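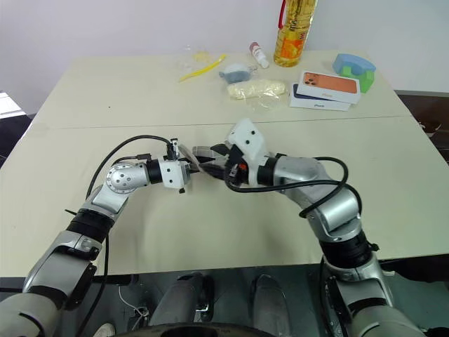 Chapter 8

Gathering Demonstrations

In the earlier chapters the training data was handed to us. It came in a folder, already labelled, and our job was to choose a model and fit it. A robot that learns to handle objects seldom starts from such a comfortable place. The examples have to be made, one at a time, by a person moving the arms through the task while the machine records what its joints and cameras report. This chapter is about how that work is planned, carried out and checked.

By the end of the chapter you should be able to:

write a task sheet that two operators will read the same way;
choose a set of objects that suits the skill being taught;
decide which recordings to keep, which to repair and which to throw out;
estimate how long a collection will take before you promise it to anyone.

You will need the material on coordinate frames from Chapter 3 and the section on sampling bias from Chapter 5. The mathematics in this chapter is light. Most of the difficulty lies in being careful for long periods.

8.1 What counts as an example

A demonstration, or episode, is a record of one attempt at one task. It has a start, an end and a label saying what was being attempted. Between the start and the end we store, at regular intervals, the position of every joint, the opening of each gripper, and a picture from every camera. The command that the operator sent at each moment is stored as well. The learning system is later asked to predict the commands from everything else.

It follows that the commands must make sense given what the cameras could see. Suppose an operator standing beside the table can see behind a tall bottle, and the robot's cameras cannot. The operator steers neatly around something hidden there. In the recording, the arm swerves for no visible reason. A model trained on many such episodes will learn to swerve now and then, and you will spend a long afternoon trying to find out why. For this reason many groups ask operators to work from the camera views alone, even though it is slower and most people dislike it at first.

Where the cameras sit also matters. A camera at the head gives the layout of the whole table and the rough position of both arms. It is poor at showing the last few centimetres before a grasp, when the grippers themselves cover the thing being grasped. A small camera at the wrist has the opposite character. It sees the fingers and whatever is between them in fine detail, and very little of anything else.

8.2 Choosing the objects

The running case in this chapter is the Plundberg collection, a tabletop set recorded with two arms over a single table. It was planned by Dörte Brandes, and the first version of its task sheet was dated 10 February 2023. We will return to that sheet in Section 8.4, where its faults are instructive.

The object list for Plundberg had 24 entries. They were everyday goods of the sort found in a kitchen drawer or a school bag, and the rules for picking them were simple. Every object had to be light enough for one arm to lift. The list had to include stiff things and soft things, and some that changed shape when squeezed. At least a few had to be wrapped in clear plastic, which shines under room lights, crackles when touched and is hard for a camera to place in depth. Some had to be narrow.

Narrow objects deserve a word of their own. A pen or a toothbrush lying flat gives the fingers very little to close on. If the grasp is a few millimetres off, the object rolls or tips. Once it is held, the way it sits between the fingers decides what can be done next. A marker that is to go into a cup should be held upright. One that is to be uncapped must be gripped on the barrel, well clear of the cap, so that the other hand can reach.

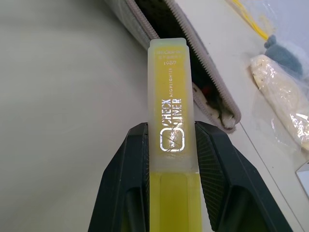 The fingertips matter here too. Smooth, hard fingers let a round barrel turn in the grip, and a textured pad makes this less likely. Whichever you use, keep it the same for the whole collection. A change of pads partway through is a change of robot as far as the model is concerned, and it should be written in the log with the episode number at which it happened.

8.3 Clutter

A beginner's instinct is to clear the table of everything except the object in question. The recordings look tidy and the model trains quickly. It then fails as soon as someone leaves a bread roll nearby.

Other objects should be left on the table on purpose, and they should be moved between episodes. If the same box always stands to the right of the target, the model may use the box to find the target. This is the shortcut problem from Chapter 5 in a new form. You can test for it by taking the box away and seeing whether the grasp still lands.

There is a limit. When the table is so full that the arms cannot pass without knocking things over, the operators slow down and begin to make odd, cramped movements. Those movements are recorded like any others. The Plundberg team settled on a rule that the near part of the table should be left free for the hands to work in at the start of each episode, with the other goods set further back.

8.4 The task sheet

Each task in a collection needs a short written instruction. It should state where things are at the start, what must be true at the end, and which hand does what. It should not describe the movement itself in detail, as a certain amount of natural variation between operators is useful.

Compare these two versions of one Plundberg task.

First version: Pass the marker to the other hand and put it down.

Second version: Start with both grippers open and the marker lying on the table. Pick up the marker with the right gripper. Pass it to the left gripper above the near part of the table. Lay it flat on the left side. Open the left gripper and draw it back until it is clear of the marker. End.

The first version was used at the Tomoana site for most of a week in May. One operator took "put it down" to mean standing it on its end. Another ended the recording while the gripper was still closed. Of the 170 episodes recorded for that task, only those from a third operator could be used as they stood. The rest had to be cut or relabelled by hand.

Two-handed tasks bring a difficulty that single-arm tasks do not. During a handover there is a short period in which both grippers hold the object, and if the arms disagree even slightly about where it is, they pull against each other. Operators should close the receiving gripper fully, pause, and only then open the giving one. The pause feels unnatural. It also gives the model a clear moment to learn from.

8.5 Keeping and discarding

After all the sites had sent in their work, the Plundberg set held 3,522 episodes. Each had been watched once by someone other than the operator who made it, and marked with one of three letters.

K – keep. The task was finished as written.

R – repair. The task was finished, but the start or end point needs to be moved, or the label is wrong.

D – discard. A camera dropped out, the arms touched each other hard, or the operator gave up.

Failed grasps that are followed by a successful second try are marked K. Students often want to discard these. Keep them. A robot that has only ever seen perfect grasps has no idea what to do after a poor one, and it will usually carry on towards the cup with nothing in its fingers. What you do not want is a large number of episodes in which the failure was caused by the operator being tired. The reviewer can usually spot these from the time of recording, and a rest of ten minutes in every hour goes a long way towards preventing them.

The Plovthorpe site added a free-text comment to each letter. The comments took longer to write than anyone had planned for, but they were the only means by which a loose wrist cable was later traced. A cable that hangs in a wide loop beside the arm can catch on the table edge, and the joint readings alone will not tell you so.

Before you go on

Work through the following with a partner if you can.

1. Choose a small job you do at a desk, such as putting the cap back on a pen. Write a task sheet for it in no more than five sentences. Give it to your partner and have them follow it exactly, without asking you anything. Note each place where they did something you had not meant.

2. List ten objects within your reach. Sort them by how you think a two-fingered gripper would cope with them, from easiest to hardest. Keep the list, as you will need it again in Section 8.7.

3. A collection at a site called Ploltuden has one head camera and no wrist cameras. Which of the tasks discussed so far would you advise the team to put off until wrist cameras are fitted, and which could they begin straight away?

Section 8.6 deals with timing: how to match camera pictures to joint readings when the two arrive at different rates.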